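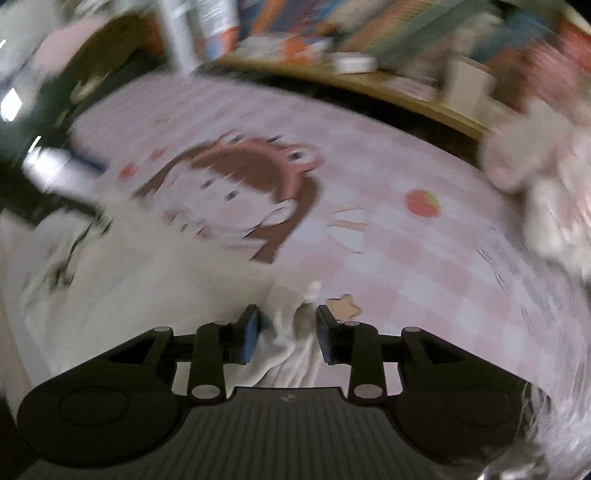 Posted by Zollow
Member, Bedding and Laundry section

Pink gingham blanket, how do I keep the printed face from going?

My daughter has a light pink and white checked blanket on her bed with a big cartoon girl's face printed in the middle, brown hair and a pink bow. It is the only blanket she will sleep under so it gets washed a lot. I have two problems with it.

First, the print. The hair has started to feel a bit stiff and there are fine lines in it when I stretch the fabric. The checks round it are still fine. I wash at 40 with everything else and it goes in the tumble dryer on medium.

Second, things left on the bed. Every morning I find something on top of it, usually a white cloth she has had at bedtime, screwed up in a heap, and bits and pieces like the little beige star. I have missed these more than once and they have gone into the machine inside the blanket. Last month a cloth came out grey and the blanket had fluff all over the face.

I don't want to buy another. I paid 13 pounds for it at Hadden market and the stall has gone. The care label was cut out before I thought to read it.

Shared 13 times

Posted by Nakamura
Regular contributor

The stiffness is most likely the dryer. A print that sits on top of the fabric doesn't stretch the way the cloth does, and heat makes it worse. Once there are lines in it you can't get rid of them, but you can slow it down a good deal.

Turn the blanket so the print is on the inside. With a blanket you have to fold it in half, face inwards, and put a few large safety pins or a couple of loose tacking stitches along the open edges. I use stitches, as pins can leave marks. Wash it at 30 on a gentle cycle with a low spin. Use a liquid and leave out the fabric softener. Softener can leave a film on printed areas and it also makes fluff stick.

Dry it on a line or over two rails of an airer, print side in, out of strong sun. If you must use the dryer, give it ten minutes on the lowest setting at the end when it is nearly dry. Never iron on the face. If the checks need it, iron from the back with a cotton cloth over the top.

Without the label you are guessing at the fabric, so stay on the cool side for everything.

For the cloths, strip the bed in the same order each time. Take off whatever is loose, then the pillow, then lift the blanket by two corners and shake it over the mattress before it goes anywhere near the basket. Small hard things drop out on to the sheet where you can see them. I keep a shallow dish on the windowsill for what turns up.

Wash the white cloths on their own with towels. They can take 60 if they are plain cotton, and the blanket can't.

Posted by Tisus
New member

Mine lasted years and I never did anything special. Just don't wash it so often. Does it need doing every week? Spot clean with a damp flannel and a drop of washing-up liquid.

For the fluff use sticky tape, but not on the picture.

Posted by Hadden Lass
Member

Agree with the first answer except for the tacking. I put ours in an old duvet cover, zipped up, and it comes out fine. A cover with buttons is no good as the blanket works its way out. Check the corners of the cover first, I once found a sock in there that had been through goodness knows how many washes.

If the fluff is already dried on, put the blanket in the dryer on the no-heat setting for a quarter of an hour and most of it ends up in the filter. Clean the filter before and after.

898 views

Comments (3)

Zollow: Thanks all. Tried the duvet cover and 30 degrees. No fluff this time. The print feels the same as before, so no worse.

Guest: How do you dry it in winter with no line? Ours takes two days on the airer and starts to smell.

Nakamura: Open it out over two airers side by side with a gap underneath and turn it round at bedtime. An extra spin helps too, on low.

We use cookies to remember your settings. Accept all / Manage choices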